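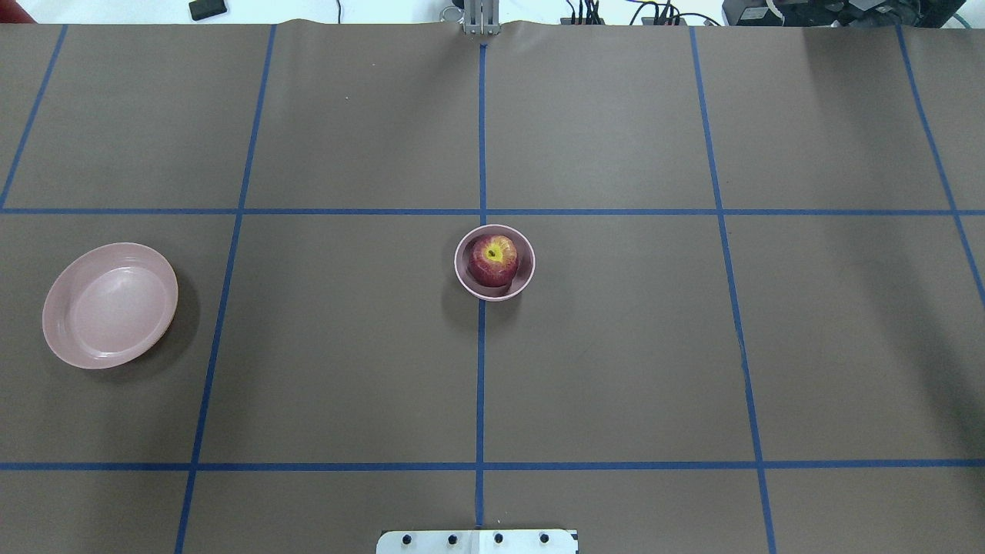
Effect of Start Position Coverage on a Learned Tabletop Transfer Task

Robotics Project Report, Draltport Technical College
Project group 4, Carrasco Laboratory
Submitted in April

Summary

This report covers a one-semester project on imitation learning with a tabletop robot arm. The task is to take an apple out of a small bowl and place it on a plate. We recorded 294 demonstrations by teleoperation, trained two policies on different selections of the recordings, and tested both on the arm. The question was whether spreading the start positions over the table improves the result when the number of demonstrations is held equal. It did for the bowl position. For the plate position the difference was too small to report as a result.

1. Background

Last year's group used the same arm and a similar pick-and-place task. Their policy worked when the objects were put down where they had been during recording and failed when they were moved by more than the width of a hand. The previous report gave the cause as too little training data. We did not think the report showed this. All of their recordings started from a small area near the middle of the table, and object positions were not written down, so the amount of data and the spread of the data could not be separated afterward.

We therefore set two requirements before recording. Every episode had to have a known start position for each object, and a person who had not seen the recording had to be able to set up the same start position again.

2. Equipment

The arm is the laboratory's Rudo, fixed to a work table, with a two-finger gripper. Joint positions are read out and written by the Wukent control software, version as installed on the lab computer at the start of the semester. We did not update it during the project. Images come from one camera looking down on the table from above. A second camera on the wrist was tried in the first two weeks and then left out, as its cable pulled on the last joint in some poses.

The table is covered with matte brown paper. The bare top gave reflections of the ceiling lights that moved with the time of day when the blinds were open. The paper removed most of this. It creases when the gripper touches it and had to be replaced once, before the main recording began. One sheet was used for all the episodes counted in this report.

The objects are a shallow pink plate, a small pink bowl and a red apple. Plate and bowl were chosen in the same color on purpose. A policy that finds the target by color alone should then confuse the two, and we wanted to be able to see that error if it was there.

3. Table layout

The paper is divided with blue tape into rectangular cells, using five lines running away from the camera side and two lines running across. Rows are named near, middle and far. Columns are lettered from the left. Of the cells this gives, the arm can reach 15 well enough to grasp in. The others are in the corners, where the elbow joint comes to its limit before the fingers are down.

A position is written as a cell name or as a line name. We added line names after the first practice session, when we found that placing objects only inside cells left gaps the width of a bowl that never appeared in the data. An entry such as "bowl on line 3, middle row, high" means that the bowl stands across the third line, close under the upper cross line. The words high, low, left and right are the only finer marks used. Coordinates in millimeters were considered. Measuring each object with a ruler took longer than the demonstration itself and was dropped.

The tape is visible to the camera and so also to the policy. This is a weakness of the method and is discussed in section 7.

4. Recording

One group member operated the leader arm and one placed the objects and kept the log. Roles changed after each block of episodes. The procedure for one episode was:

Read the next line from the position list.
Place plate, bowl and apple. The apple goes into the bowl with the stem up.
Move the arm to the rest pose, outside the camera view of the work area.
Start recording, wait for the tone, perform the transfer.
Return to the rest pose and stop recording.
Enter the episode number and any remark in the log.

The position list was made in advance with a short script. Half of it holds the "narrow" positions, with the bowl always at or next to the center line and the plate in the cell to the left of it or in the next one out. The other half holds the "wide" positions, drawn from all reachable cells and the lines between them. The two halves were mixed so that both were recorded in the same sessions, under the same light and by the same operators.

Episodes were thrown out and repeated when the apple was dropped off the table, when the operator's hand came into view, or when the recorder reported missing images. The repeated ones are not included in the 294. Episodes with a second grasp attempt were kept if the transfer was completed.

Moving the bowl by accident turned out to be the most common remark in the log. The apple fills most of the bowl, which leaves little room for the fingers between fruit and wall. If the gripper comes down off center, one finger lands on the rim and pushes the bowl away. Operators learned to approach slowly and correct the gripper before closing it. We expect that the slow approach was learned by the policy too, and the test runs agree with this.

5. Labeling

To check the logs against the images, we marked gripper state and apple location by hand in 2,569 images taken at fixed intervals from the recordings. Apple location has four values: in bowl, in gripper, on plate, elsewhere. Each image was marked by one person, and a sample was marked again by another. Most disagreements were about the moment of release, where the apple touches the plate while the fingers are still closed. We settled on "in gripper" for as long as both fingers touch.

The check found nine episodes in which the logged plate cell was wrong. In all of them the plate was one column away from the entry, and all came from the same session. We corrected the log by looking at the first image of each episode. No bowl entries were wrong.

6. Training and tests

Two policies of the same type and size were trained, one on the narrow half and one on the wide half. Inputs are the overhead image and the joint positions. Output is a short sequence of joint targets, which is carried out in part before the next one is computed. Settings were taken from last year's group and not tuned, apart from the image crop, which had to be enlarged to hold the outer columns.

The test consisted of 70 runs, divided equally between the two policies. The start positions were the same for both and were drawn new, so that no test position repeats a line of the position list exactly. The person placing the objects did not know which policy was loaded. A run counts as a success if the apple lies on the plate and the gripper is open before the time limit. Moving the bowl or the plate on the way does not count as a failure.

The narrow policy succeeded in most runs with the bowl near the center line and in none with the bowl in an outer column. In the outer columns it moved toward the center first, stopped above empty paper, and in several runs closed the gripper there. The wide policy succeeded in more than half of all runs. Its failures were spread over the table, with a group of them in the far row, where the gripper arrives at a flatter angle.

Near the center the narrow policy was slightly better than the wide one. This was expected. It had seen many more examples there.

For the plate, both policies released the apple in the correct cell in nearly every run in which they had grasped it. The narrow policy did this even with the plate in cells it had not been trained on. We have no explanation that we were able to test. One possibility is that the arm moves slowly with the apple held and has more images in which to correct its path.

Confusion between plate and bowl occurred twice, both times with the wide policy. The gripper descended over the plate at the start of the run, touched it, and stayed there.

7. Limits

The tape lines may help the policy to locate objects. To test this, the tape would have to be removed and the runs repeated on plain paper. We planned such a test and did not carry it out, as the arm was needed for the spring lab course. The results should be read as valid for a table with tape.

Only one bowl, one plate and one kind of fruit were used. The apple was always placed stem up. The light was kept constant by closing the blinds and recording in the afternoon under the ceiling lights, and nothing is known about the behavior in other light.

Cables and equipment behind the far edge of the table are inside the camera view and were moved between sessions. We did not mask this strip in the images. A later group should do so, or hang a cloth behind the table.

8. Files

Recordings, position list, corrected log and hand-marked images are on the Carrasco Laboratory drive in the folder of group 4. The uncorrected log is kept in the same folder under its original name. The script that makes the position list needs the cell table as input, and this has to be edited if the tape is laid again with a different spacing. Wukent settings are saved with each recording and can be loaded from there.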